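Noltside workshop notebook - toy bench
20 Jan 2019

Picking this up where the last entry stopped, which was halfway down a page with a coffee ring on it, sorry. The job is still the mixed toy load for the Kikilero play boxes, and today I wanted to settle what goes in with what before we commit to anything bigger. I do love this part of the work, I'll admit it. You get to handle all the silly squeaky stuff and call it a day at the bench.

Went with the wire-mesh basket again for the first load. The mesh is fine enough that small things stay put, and the rounded rim is kinder on the hands than the old crate from May. Balls, the knotted rope toy, the spiky rubber ones, then the two towels on top and a bit of household junk (can, snack wrapper) so the pile behaves like a real one from somebody's living room floor and doesn't look like a shop shelf.

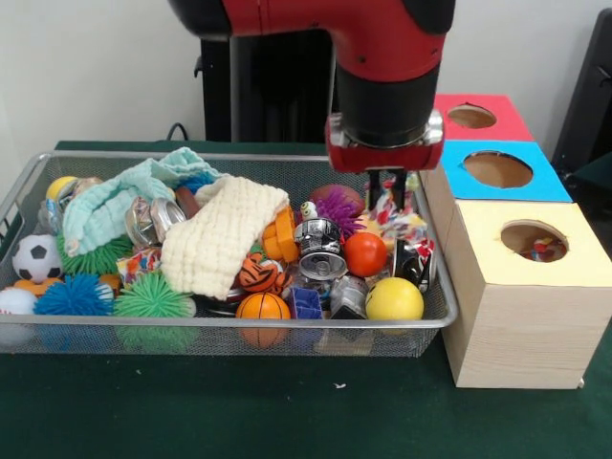
Do the towels need to be folded before they go in the basket?
Leave them loose. A folded towel makes a flat shelf that everything else slides off, and the Mekonnen sheet asks for soft items to be laid in as they fall.

Weighed the waffle towel on its own while I was at it, 63 g on the small scale, and wrote it on the masking tape inside the cupboard door with the others. The whole soft pile came to 959 g, which is under the 1000 g we said we would stay below, so there is room for one more washcloth if anyone feels strongly about it. I don't, particularly, but I know opinions differ on washcloths in this room!

On rope toys: I still think they are the most awkward thing we own. The strands work loose at the knots, and loose strands find their way into everything, mesh included. Trim them before they go back on the shelf, please, and check the ends of the fluffy spiky balls too, as those filaments pick up lint like nothing else.

After that I moved on to the stacking cubes and the metal tray. The cubes are the ones with the round holes, and they went up yellow over blue over pink, which is the order I like (the Rasora list says any order, so humor me).

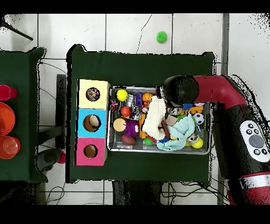 I keep going back and forth on whether blocks belong in a ball load at all. They wedge, that's my complaint. A block on its end will hold up a whole corner of the pile, and then you pull it and everything shifts - fine if you're expecting it, less fine if you have just got things how you wanted them. For now they stay in.

Still to do: wipe down both tables, wash the 2 basket towels on the gentle cycle, and find a proper lid for the cube box. The cups and the bowl can go back to the kitchen set whenever someone is heading that way.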